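Notebook: freight pass-through in the Tundport model

Mon 15 August

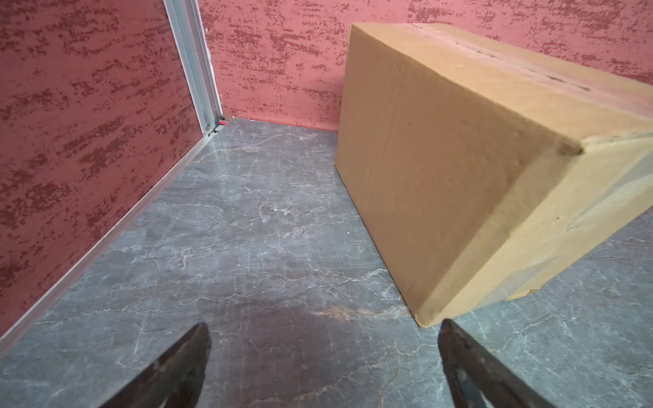 Marian Oyelaran, research economist, regional prices group

Reran the freight cost block with the February survey wave added. The Pascual price series now lines up with the wage series, after I shifted it forward one quarter. It was keyed to the payment date instead of the invoice date.

Sample is 300 households and 110 small firms. Dropped 2 firms that reported turnover in thousands – both would have swamped the retail group.

Pass-through to grocery prices is still higher in Dindard than in Tundport. Fuel subsidy explains part of the gap. Tried 4 lags, kept the shorter version for now. Standard errors are ugly on the labour side and I don't trust the rental coefficient at all.

To do: ask Sasitz for the unrounded tariff table, redo the deflator, check whether casual workers are counted twice.

Last updated: after the deflator fix

Comments

dk_prices: Casuals are counted twice in the retail file only. Services is fine.

rowan: Can you save the longer lag version too? I need it for the wages chapter.

dk_prices: Tariff table is on the shared drive, under the old programme name.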